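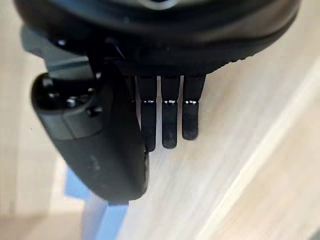 Wrist view, hand open over the wood surface.

Search tips Enter keyword Go
Print this page | E-mail this page

Workshop tips: recording grasp examples for a learning system

Wipe the fingertips and thumb before each block. Smudges show up at wrist range and the Collia trainer may learn them as features.

Start every example with the hand open and clear of the item. Clips that begin in contact go in a separate folder.

Vary the approach angle. Our first set for Mersha had 326 clips, over half from one side, and the model favoured that side until we added 118 more. 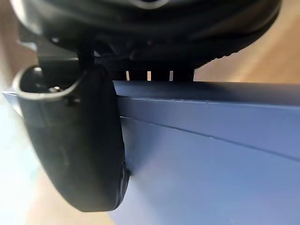 Close in, finger against the side of the blue object.

At this range colour fills most of the view – lock exposure and white balance beforehand. Check for glare in the corners.

Keep failed grasps. Label them as failures and leave the length alone.

Copy files to 2 drives before clearing the recorder.

Don't rename clips by hand. Surivance numbering runs in order, and a gap at 881 cost us an afternoon.

Print this page | E-mail this page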